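Broteo Brindham Heavyweight T-Shirt and Sweatshirt

Sold separately, because people's chests and budgets differ.

The Brindham range began when Fermín Espinoza got tired of t-shirts that went see-through by December. He asked our mill for something thicker. They sent something you could have roofed a shed with. The cloth we sell now is the second attempt, and it bends at the elbow.

Both pieces are cut in the same workroom at Vumgate and sewn with the same thread. The t-shirt is short-sleeved with a ribbed neck that goes back to its proper shape after you've pulled it over a large head. The sweatshirt has a brushed inside and no hood. We have been asked for a hood 136 times and are thinking about it, slowly.

Fit

Roomy through the body, normal in the shoulder. If you're between sizes, go down for the t-shirt and stay where you are for the sweatshirt. It is meant to have some slack in it, and it will rumple when you lean over. Ironing is allowed but we've never seen anyone do it.

Adom Quartey, our pattern cutter, wears a medium in both and would like it known that the small also fits him.

Two tops at work: a white tee with a black graphic, and a light grey sweatshirt. 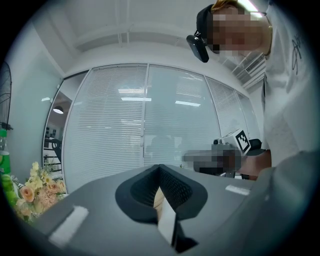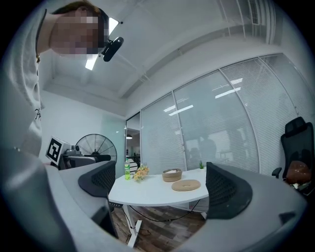 Fabric and weight

The t-shirt is all cotton. The sweatshirt is mostly cotton, with a little polyester in the cuffs so they stay where cuffs should be. Cloth weight for the sweatshirt is 363 grams per square metre — a figure that means a great deal to four people on the internet and will mean something to you the first time you stand at a bus stop in it.

Washing

Wash at 30, inside out, with things of a similar colour. Hang it up to dry. The tumble dryer won't ruin it, but you may find yourself giving it to a niece.

The sweatshirt sheds a bit of fluff from the inside for the first 2 washes. Keep it away from your good black trousers until it has calmed down.

Colours

White, light grey, and Brekke, a dark green we named after a long meeting. Navy is coming back in December.

Delivery and returns

Orders over £50 go post free. Send back anything unworn and we'll refund you, no form and no interview. If a seam goes within the first year, post it to Vumgate and we'll mend it, usually in thread that matches.

Last updated September 7, 2026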